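Week 5 notes, budgeting for equipment. Bring these Monday, we'll be filling in the sheet together.

Last week was what the grippers do. This week is what they cost, and where people go wrong is they price the gripper and stop there. Don't.

## Start with the job, then the list

Write the task down in one line before you open any catalogue. Ours: folding and handling clothes, on beds and tables, in ordinary rooms. Two hands. That one line already decides a lot:

- you need a pair, so every price gets doubled
- soft finger pads, they wear, so pads are a running cost
- hand-held, so someone is paid to hold them (labour line!!)
- ordinary rooms means travel, cases, chargers

Groups that skip this step end up buying for a job they don't have. The Cullside group last term priced a full arm and base for a task that two people could do with hand-held tools. Nice spreadsheet, wrong machine.

## Three piles of money

1. **Buy once.** Grippers, cases, storage drives, a laptop that can keep up.
2. **Buy again.** Finger pads, gloves, cables, screws, batteries if yours use them.
3. **Pay by the hour.** People recording, people checking, people tidying files. Almost always the biggest pile and almost always the one left blank.

Our practice quote from Tudonwood is $1594 per gripper, delivered. Two of them, so $3188 before anything else goes in. Check if tax is in the quote. If it doesn't say, ring them. Write down who you spoke to.

Freight: get it in writing. "Delivered" sometimes means to the loading dock and no further.
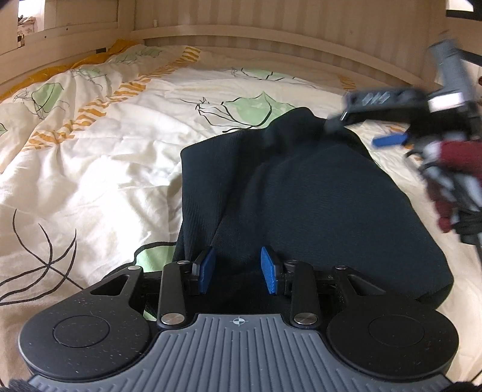
Cloth is hard on a budget in a way boxes aren't. A box you grab, move, done. A garment needs smoothing, re-gripping, turning over, and every extra go is paid time. So when you estimate hours, time a real session yourselves with a stopwatch and a pile of washing. Don't take the number off a brochure.

For the exercise use 39 sessions, same for every group, so we can compare totals. Work out your own minutes per session and show how you got it. Include set up and pack up. Include the dead time between garments as well, most people forget that and their total comes out far too low.

## Spares

Norbert Ondrejka's rule from the guest talk: if a part touches the work, own a second one before you start. Pads first. Then whatever holds the pads on. He had a job at Miltora stop for 5 working days over one small pin and the crew still got paid.

Put spares in the *first* order. Second freight charge hurts more than you'd think.

## Buy, rent or borrow

Rent if the job is short or you're not sure of the method yet. Buy if you will run it again next year. Borrowing is fine but put wear and repairs in anyway, you'll be asked to make good.

Iturra (second case study, in the reader) rented first, then bought once they knew their hours. Read thier cost table closely, the rental fee is in a different row than you expect and it gets added twice. Find it. Worth 2 marks.

## Planning the order

- quotes in writing, same wording to each supplier or you can't compare
- lead time next to every item, not just the price
- nothing gets booked (rooms, people) untill the slowest item has a ship date
- training time before the first paid session, put it on the calendar in ink
- one person signs for deliveries and opens the box the same day. Warranty claims get ugly otherwise

Contingency goes on its own line at the bottom, labelled. Not hidden inside the hours. I will look.

## Hand in

One page, two at most. Task line at the top, the three piles, your total, then a short paragraph on which number you trust least and what you'd do to firm it up. Spreadsheet attached, formulas left in please, no pasted values.

Due in class Friday. Late ones to my pigeonhole, usual penalty.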